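Parcel station, week nine

April 26, 2026

The spring project in our robotics club is the parcel station, and I've been on it since March. The job is to get a bag out of the crate, over the scanning pad and onto the conveyor, label up. We call the software Colto. The older version was called Cantero, and some of the folders still have that name on them, which confuses the new members.

Boxes were easy to plan for. Bags are harder. A soft bag folds when you grip it, and the label ends up in a crease. We spent two meetings on that alone.
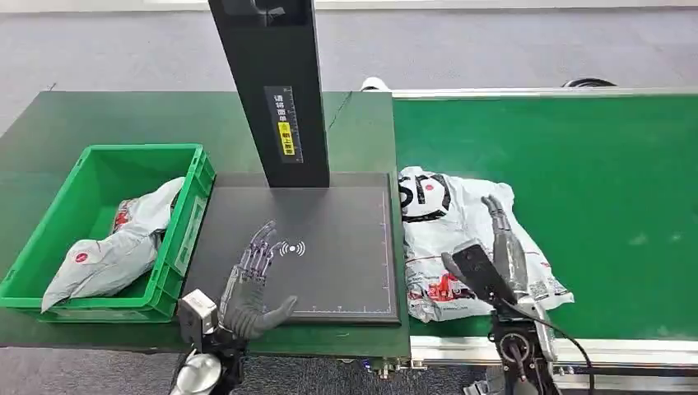

I rewrote the part that picks a grip point. It used to go for the middle of the bag every time. Now it looks for an edge or a folded corner first and only goes to the middle if it can't find one. In the last full session we ran 116 bags and dropped 3, and 2 of those were my fault for leaving an old setting in the config file.

We also have 4000 practice runs saved from the fall. Most of them are boxes, so they don't help much with this. I've started sorting out the ones with bags and should be done before finals.

Next up is timing. The left arm waits too long after a scan and the right arm has nothing to do. I think it's one line in the wait loop, but I thought that last time too. The club demo is at the end of the semester, and I'll post the grip code once I've cleaned up the comments.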